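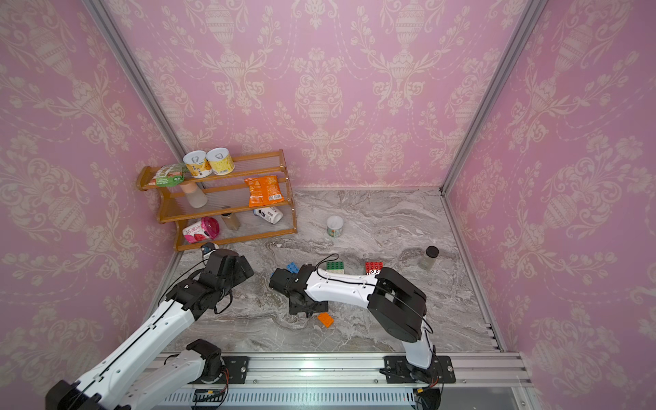
Ginham Hot Springs: Arrangements for the Autumn and Winter Season

21 Sep 2020

The Aubert Valley Visitor Association wishes to advise members, accommodation operators and returning guests of the arrangements that will apply at Ginham Hot Springs until the spring thaw. The lower pools, the creekside boardwalk and the old springhouse will remain open to the public. The upper terrace is closed for the season and will reopen once the snow has cleared from the access stairs.

The springs rise at the foot of the limestone slope on the north side of Aubert Creek and reach the surface through a line of small vents, most of them no wider than a dinner plate. The water carries a fine grey sediment, which settles along the margins and leaves the pale crust that visitors see on the rocks below the springhouse. Bathers sometimes ask whether the crust may be taken home. It may not. The deposit builds very slowly, and pieces broken off in a single afternoon can leave a scar for many years.

Lower pools

Four lower pools are open to bathers this season. The two nearest the change house are the shallower and are recommended for families with young children. The larger pools beside the creek are deeper at the downstream end, where the footing is uneven, and guests are asked to enter by the steps and handrail. Glass containers are not permitted anywhere in the bathing area. Soap and shampoo must be used only in the showers in the change house, as the pools drain directly into the creek.

Water temperature is taken each morning before opening and written on the board at the ticket window. It varies with the level of the creek. After heavy rain, cold water enters the two larger pools through the gravel, and they may be noticeably cooler for a day or more. Guests who have travelled some distance are encouraged to telephone the ticket window before setting out. Refunds are not given on account of water temperature, but an admission that has not yet been used may be moved to another date.

Boardwalk and viewing platforms

The creekside boardwalk was resurfaced in July by Vovance, whose crew replaced the decking between the springhouse and the second viewing platform. The new section has a textured finish and a low kerb on the creek side. The older section beyond the second platform has been left as it was and becomes slippery in frost. It will be closed with a chain on mornings when ice is present, and visitors are asked to respect the closure even where the boards look clear.

The upper vents can be seen from the second platform in good light. They are most active early in the day, when the cold air shows the steam. Photography is welcome from both platforms. Tripods may be used on the platforms but not on the boardwalk itself, where they obstruct wheelchairs and strollers.

Members will recall that the path between the boardwalk and the upper meadow was rerouted last year to protect the warm seep behind the springhouse. The seep stays free of ice all winter and supports mosses that do not grow elsewhere in the valley. Agnes Bråten, the Association's trails officer, reports that the ground there has begun to recover and that the temporary fence will stay in place for another winter. Dogs must be leashed on the rerouted path and are not admitted to the bathing area. 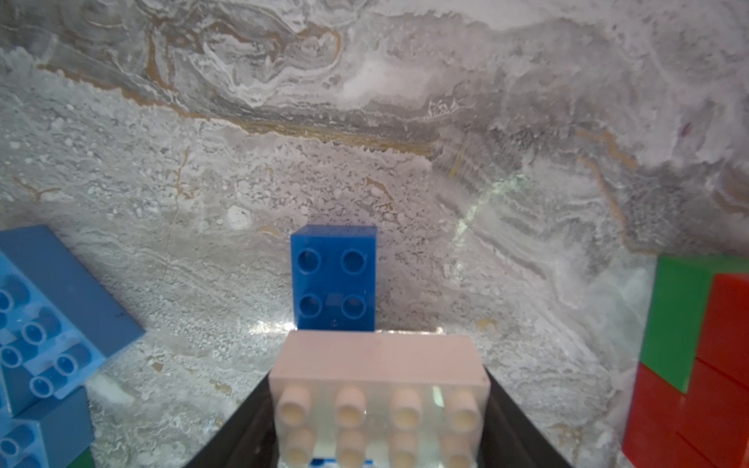

Can visitors fill their own bottles at the springhouse tap?

The springhouse tap supplies untreated mineral water and is provided for rinsing hands and feet only. Drinking water is available from the fountain inside the change house, where bottles of any size may be filled without charge.

Guided walks

Guided walks will continue through the season, led by Trygve Sandberg and Borghild Nyberg. Each walk begins at the ticket window, follows the boardwalk to the second platform and returns by way of the meadow path when conditions allow. The route is level as far as the platform. The return section includes a short climb and is not suitable for wheelchairs; guests who prefer to do so may go back along the boardwalk and rejoin the group at the springhouse.

Groups are limited to eight. This is a smaller number than in former years and reflects both the width of the meadow path and the wish of many guests to hear the commentary, which was difficult with larger parties. The walk covers the geology of the slope, the history of bathing at Ginham and the plants of the warm ground. Mr. Sandberg also leads an evening walk by lantern when the sky is clear. Warm footwear is essential for this walk — the platforms are exposed to the wind, and the group stands still for a good part of the time.

School parties should apply in writing. Teachers are asked to state the age of the pupils and whether the class intends to bathe, as a lifeguard must be arranged in advance.

Springhouse exhibition

The exhibition in the springhouse has been extended into the former boiler room. It traces the use of the springs from the first timber bathhouse to the present pools and draws on a collection of letters, ledgers and photographs given to the Association by Hortensia Orellana, whose family kept the guest house across the bridge. The ledgers are of particular interest. They record nearly 2,000 guests by name and home town, often with a note of the ailment for which they had come. Rheumatism is by far the most common, followed by complaints of the chest and, in one case, "a general lowness since the wedding."

Visitors who believe a relative may have stayed at the guest house are welcome to ask for the index at the front desk. The ledgers themselves are fragile and may be consulted only by appointment with Gunnel Haugland, who is preparing a catalogue of the collection. Donations of further photographs would be received with thanks, especially any showing the footbridge before it was rebuilt or the interior of the timber bathhouse, of which no view has yet been found.

Travel and parking

The Gasta shuttle will run between Ginham village and the springs on its winter timetable. The stop at the springs has been moved to the upper side of the parking lot, beside the bicycle racks. Passengers with bathing admission may show their ticket to the driver and travel back to the village at no further cost.

The parking lot is ploughed before opening. Overflow parking on the verge of the creek road is not permitted in winter, when the road crew requires the full width for clearing snow. Vehicles left there may be towed at the owner's expense. Accommodation operators are asked to draw this to the attention of their guests, and to recommend the shuttle during the school holidays, when the lot often fills by midmorning.

Winter tires are required on the road over the pass. The gate at the top may be closed at short notice in poor weather, and drivers approaching from the west should allow for the longer route by the lake.

Members' admission

Members of the Association continue to receive two complimentary bathing admissions with each annual renewal. Admissions issued for the past season will be honoured until the upper terrace reopens. Members who have changed their address are asked to inform the office so that the spring programme may be mailed to them without delay.

Enquiries about guided walks and school visits should be directed to the ticket window. All other correspondence may be addressed to the Association's office in Ginham village.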